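Chapter 8
What Counts as Engagement?

Public bodies like numbers that go up. When the first government offices opened social media accounts, the numbers went up very fast, and a whole way of talking grew around them. Followers became an "audience." A reply became a "conversation." A web chat in which an official answered a handful of questions became "dialogue with the public." This chapter asks whether those words were earned.

We begin with a case that will come back several times. The port town of Incombe decided to consult its residents on a new ferry timetable, and chose to do so almost entirely online. The town hired a small agency, Flillell, which ran the campaign through the spring and delivered its closing report in June. The report was cheerful. It spoke of 600 comments and called the exercise a model for other towns of its size.

Read the comments themselves and the picture changes. A great many were posted by the same people, often several times in an evening. Some were about parking. Once repeats and off-topic posts were set aside, 89 residents had said something about the ferry. That may still be a decent result for a town that used to hold its consultations in a school gym at 4 p.m. But it is a different result from the one in the report, and the town council voted on the basis of the report.

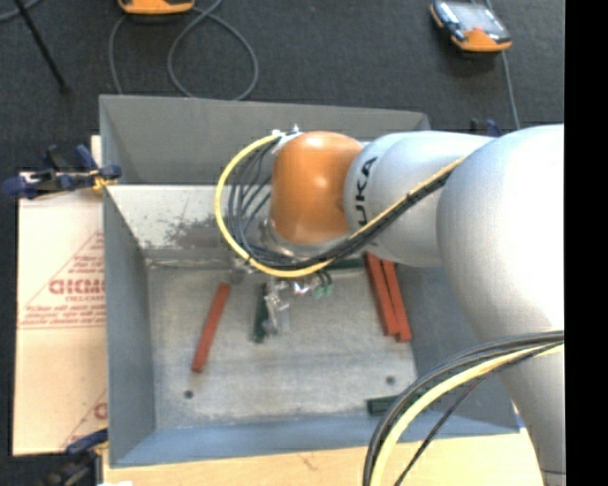 Was anyone lying? Probably not. The agency counted what its software counted, and the software, a dashboard called Bavach, had been built for shops. It treated an angry post and a thoughtful one as the same unit. It had no way to record that a question had gone unanswered, so unanswered questions did not appear anywhere. People who read only the dashboard would have had no reason to suspect a problem.

Defenders of online consultation usually make two points at this stage. The first is that the old methods were worse. This is often true and should be taken seriously, although it is strange how rarely the old methods are measured before they are dropped. The second is that the tools are young and will improve. Perhaps they will. Readers should notice, though, that this argument has been made about every new channel in turn, and that the claims made for each channel are seldom checked once the next one arrives.

A harder question is what the officials did with what they heard. In Incombe the final timetable differed from the draft in 2 places. One change, a later boat in the evening, had been asked for online many times. It had also been asked for by the ferry company before the campaign began. Which of these moved the council? The minutes don't say, and we should be wary of anyone who is sure.

Key terms

Reach: the number of accounts to which a message was shown. It does not tell us who read it.

Response rate: the share of questions that received a reply. Check whether automatic replies are included - they often are.

Influence: a change in a decision that would not have happened otherwise. Much claimed and very hard to show.

The next section looks at the Abubakar method, which tries to trace single comments through to the final text of a decision. It is slow and costly, and it has weak spots of its own.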